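Rolls going hard on top overnight — what am I doing wrong?

Posted by clestunden_baker, 18 August 2022

Hello all! I've been making rolls every weekend since April, and my family loves them warm, but by the next morning the tops are like little helmets. I use 4 cups of bread flour, a packet of yeast, water, salt and a spoonful of oil, and bake at 400 until they look right to me. I let them cool on the stove and then put a dish towel over them. My kitchen in Trenley is very dry, if that matters. I'd love to pack them in school lunches without anybody complaining. Is it the recipe or the towel?

Nandi Venter

A bit of both, I think, and please don't be discouraged, because plain lean dough goes stale fast for everyone. Swap half the water for whole milk and use two tablespoons of soft butter in place of the oil. Then get yourself a cheap thermometer and pull the rolls when the middle reads 190. I baked mine far too long for years (my mother liked them dark, bless her) and they were always dry by breakfast.

As for keeping them, this is my routine:

Let them cool all the way on a rack, an hour at least. Bag them warm and you'll get soggy bottoms.

Put out only what you'll eat at supper. A basket is lovely for the table but it lets the air right through, so I don't leave bread in one overnight.
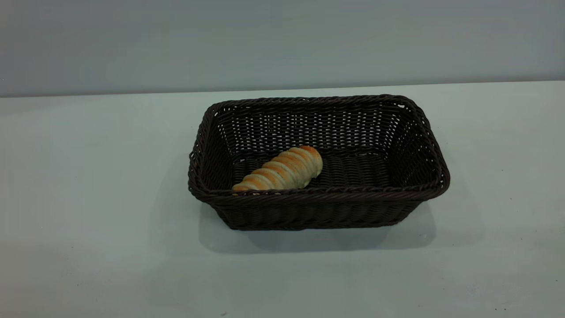 Bag the rest, press the air out, and keep it on the counter. The fridge makes bread go stale faster. Anything you won't eat in two days goes in the freezer, and a frozen roll put in a lunch box at seven is soft by noon.

Maja Szewczyk

Brush the tops with melted butter when they come out. Works for me.

tomov_t

what oven do you have? mine runs hot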